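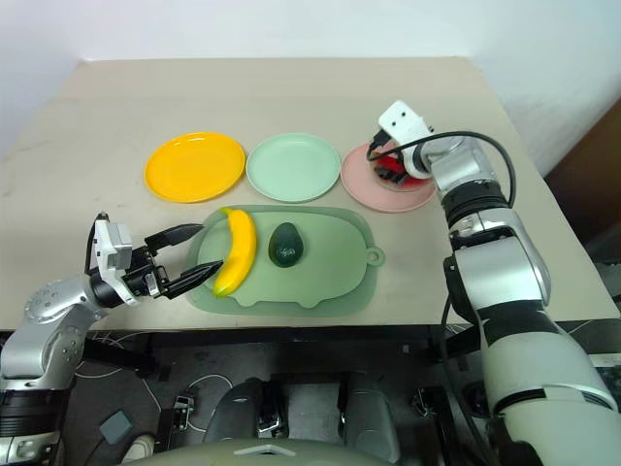
Plates along the back, sage tray in front with the banana and the avocado.

2021-09-24, Clondeck kitchen bench

OK, so the tableware notes. I've been putting these off because I kept changing my mind about the plates, and I think I've finally stopped changing my mind (ask me again in January).

The yellow plate stays on the left, the mint one next to it, the pink one on the right. I tried them every other way this week and kept coming back to this. The yellow is the glossy one and it throws a highlight off the rim that pulls your eye straight over, so if it goes in the middle the other two may as well not be there. The mint is matte, with that slightly darker well, and it's a really lovely quiet thing. I'd happily eat toast off it every day of my life.

Ridwan Subramaniam wants all three in the same finish for the Flanport set. I said I'd write down my objections so he can read them properly instead of hearing them from me across the room, so Ridwan, these are for you:

Gloss on everything looks like a diner. Matte on everything shows up knife marks, and we had that whole business with the Luangrath samples, where the forks left gray lines after four breakfasts and I was at the sink with baking soda half the afternoon. Mixed finishes at least let people pick the one they like. Also the mint in gloss came out looking like toothpaste, I'm sorry, it did!

Now the tray. I'm very fond of it. It's the see-through sage green one with the wobbly outline, and I still can't decide whether to call it a tray or a cutting board in the write-up. It has the little tab with the hole for hanging, which says cutting board to me, but I don't love the idea of a bread knife on it. Altov sent it over with no paperwork at all, just a sticky note with 234 on it, which could be a part number or somebody's locker. I've emailed them. For now it's "the sage tray" on every sheet, please, so we aren't hunting for two different things.

Fruit: banana on the left, avocado near the center, the right half left clear. I wanted the clear side for cut fruit later on, a few slices fanned out, and it also lets you see the green properly. The banana sits best with its tip up toward the plates. Lay it the other way and the curve fights with the rounded corner — you'll see what I mean if you try it. The avocado goes on its side, and its dark green against the pale sage is the best color pairing on the whole table as far as I'm concerned. I had a lemon in that spot in my first sketch and it was just more yellow shouting at the other yellow.

The table itself is the light beige one. I know some of us prefer the dark top from the other room, but pastels on a dark surface look like a birthday party and this is meant to be an ordinary weekday breakfast. White wall behind, nothing hung on it. I did think about the old 1971 fruit calendar from the corridor and then thought better of it.

Things to sort out:

Ask Altov what the tray is made of and whether it can go in the dishwasher. Until they answer, hand wash, lukewarm.

The yellow plates are stacked 7 high in the cupboard and that's too many, the bottom one is a pain to get at. Split them over two shelves.

More avocados. Get hard ones and don't leave them beside the bananas overnight, they go soft so fast.

Ridwan to reply about the finishes, ideally in here under this entry and in pen. The last pencil note got smudged and I spent ages trying to work out whether he'd written "rim" or "trim."

Label for the plate shelf — mine fell off again, so tape this time.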